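サービスロボット実習II 配布資料 第5回
作業エリアの決まりごとと、規格の読み方

前回の宿題(リスクアセスメント表の下書き)、みなさんよく書けていました。特に「起こりやすさ」の欄に根拠を書いてくれた班が増えたのがうれしいです。今回はその続きで、表に書いたことを現場の決まりに落とし込むところまで進みます。地味な回に見えるかもしれませんが、私はこの科目でここがいちばん好きです!

1. まず言葉をそろえる

ハザード(危険源)とリスクを混ぜて書いている人がまだいます。床を這うケーブルはハザードです。そこに人が通る頻度、つまずいたときのけがの重さ、避けられる見込みを合わせて考えたものがリスクです。提出物ではこの二つを必ず書き分けてください。

生活支援ロボットの安全についてはISO 13482、リスクアセスメントの一般的な考え方についてはISO 12100が出発点になります。どちらも図書室で閲覧できます。全部を頭から読む必要はありません。用語の定義の章と、リスク低減の手順の章を先に読んでおくと、あとの理解がぐっと楽になります。

リスク低減には順番があります。
・本質的安全設計(速度や力を下げる、角を丸める、そもそも人が入らない配置にする)
・安全防護と付加保護方策(柵、センサ、非常停止など)
・使用上の情報(表示、手順書、教育)

下書きで多かったのは、最初から三番目に飛んで「注意して作業する」と書いてしまう例でした。気持ちはよくわかります。でも、注意書きで済ませる前に、配置で消せる危険がないか一度考えてみてください。考えてみると意外に見つかって、これがなかなか楽しいのです。

2. 始業前の確認

実習室のルールは、Nirnaseckの作業基準をもとに、ゲスト講師のGaétan Fehrさんと昨年度の受講生が一緒に書き直したものです。現在の版では次のようになっています。

・非常停止ボタンを実際に押し、停止と復帰を確かめる
・動作速度の上限を確認する。教示中の手先速度は、実習室の取り決めで毎秒40ミリメートル以下
・ロボットの周囲900ミリメートルに、担当者以外が入らないようにする
・操作担当と監視担当を分ける。監視担当は非常停止ボタンを持ったまま、ほかの作業をしない
・床を見る。ケーブル、破片、水滴
・開くもの(扉、引き出し、食洗機)の状態を声に出して確認する
・記録用紙に開始時刻と担当者名を書く

一班は最大8人です。人数が多い班ほど監視担当があいまいになりがちなので、交代の時刻も先に決めておきましょう。

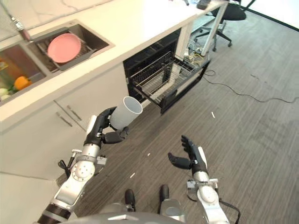 台所の片付け作業でまず考えたいのは、ロボットの手が届く範囲だけでなく、足元と周囲の設備まで含めて作業エリアとみなすことです。産業用のセルなら柵の内側と外側がはっきりしていますが、家庭の台所にはその線がありません。食洗機の扉を前に倒した状態は、人にとってもロボットにとっても低い位置の障害物になります。そのうえ黒いケーブルが食洗機のあたりから床を横切っていれば、つまずきと引っかけの両方を表に書けますね。床の白い小さなかけらも見落とさないでください。何のかけらか決めつけず、「床面の異物」として起票し、停止を確認してから取り除く、という流れで十分です。

配線については、もう一歩踏み込みましょう。移動する機体では、静止姿勢で余裕があっても、腰や腕を回すと余裕がなくなることがあります。点検は代表的な三つの姿勢(待機、最大リーチ、旋回の端)で行い、そのつどコネクタに張力がかかっていないかを見ます。ケーブルを床に通すしかないときは、通る場所を決めてカバーをかけ、配置図に描き込みます。

3. 把持の良い習慣

食器を扱う課題では、「落とさない」の前に「落ちても困らない」を作るのがこつです。最初は割れない素材の食器を使い、把持が安定してから種類を増やします。縁をつまむのか、胴を包むのか、底側を支えるのか。把持の方針は班ごとに違って構いませんが、理由を一行で書いてください。

片手が空いているときの扱いも決めておきます。使わない手をどこに置くか、指は開くのか閉じるのか。Trernenanceの演習では、空いた手の待機位置を先に決めた班のほうが、接触の記録がずっと読みやすくなっていました。こういう小さな約束が効いてくる瞬間は、見ていて本当にわくわくします。

把持力の上限値は、対象物ごとに表で管理します。Wellomeoの設定画面で数値を変えたら、必ず変更前の値も残すこと。昨年度はおよそ3000回分の把持記録がたまりましたが、変更前の値がない記録は比較に使えず、もったいない思いをしました。

4. 異常時の手順

・監視担当が「停止」と声をかけ、同時に非常停止を押す
・全員が手を離し、機体が動かないことを目で確かめる
・保持している物がある場合は、すぐに引き抜かず、落下の方向を確認する
・復帰は操作担当と監視担当の二人がそろってから
・何もけががなくてもヒヤリハット用紙を書く

三つ目は忘れられがちです。停止時に手が握ったままになるか力が抜けるかは、機種と設定で変わります。Nordinの取扱説明書で、電源遮断時の手の挙動を調べておいてください。

5. 次回までの課題

自宅の台所か実習室の台所を選び、上から見た配置図を一枚描いてください。手描きで大丈夫です。扉と引き出しは開いた状態の線も点線で加え、人の通り道とケーブルの経路を色分けします。そのうえで危険源を五つ以上挙げ、それぞれについて上の三段階のどこで対応するかを書きます。

質問は実習室の掲示板へどうぞ。規格の文言で引っかかったところは、条番号を添えてもらえると次回みんなで読めます。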